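Lo que aprendimos con dos pinzas en la mano

Llevo desde noviembre prometiendo en este boletín que os contaría cómo va lo de enseñar tareas a un robot sin tocar el robot, y por fin hay algo que contar. El proyecto se llama Trorano, lo hacemos entre la gente de Jimach y el laboratorio de Waltberg, y la idea es muy sencilla de explicar (otra cosa es que salga bien): una persona coge una pinza con cada mano y hace la tarea, y de esas grabaciones sacamos la trayectoria y el momento en que se abren y se cierran los dedos.

La última tanda suma 1.066 demostraciones, todas de mesa y todas con objetos corrientes. Yo pensaba que lo difícil sería el agarre, y resulta que lo que más dolores de cabeza nos ha dado es saber dónde está cada mano en cada momento. Por eso las pinzas llevan esos cubos blancos con marcadores — con varias caras impresas, si una queda tapada todavía puede verse otra.

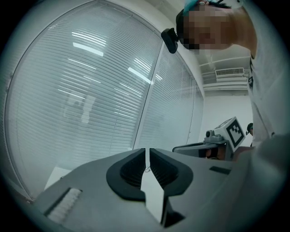
Pinzas en mano, con la mesa de pruebas en la segunda foto.

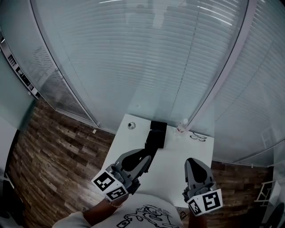 Vamos con los números, que sé que algunos saltáis directamente aquí. Entrenamos 2 versiones de la misma política: una solo con la vista de las pinzas y otra que añade la cámara de la cabeza. Les pusimos 40 intentos a cada una, siempre recogiendo cosas pequeñas y dejándolas al otro lado. La primera se quedó en 20 aciertos, ¡y yo habría apostado por bastante más! Se perdía sobre todo al pasar de un objeto al siguiente, cuando ninguna de las dos manos tenía delante lo que buscaba. Con la vista de la cabeza esos despistes casi desaparecen, aunque todavía estamos repasando los vídeos uno a uno y prefiero no dar la cifra hasta que la tengamos cerrada.

Lo transparente sigue siendo un suplicio, por cierto. Y las correas y los cordones también: la política aprende a ir hacia ellos, pero cierra los dedos antes de tiempo y se queda tan contenta con la pinza vacía.

Ahora toca repetir la prueba en la sala de Aguirre, que tiene otra luz y otras mesas, sin volver a entrenar nada. Si alguien quiere echar un ojo al código de calibración, que conteste a este correo y se lo paso — está a medio documentar, aviso.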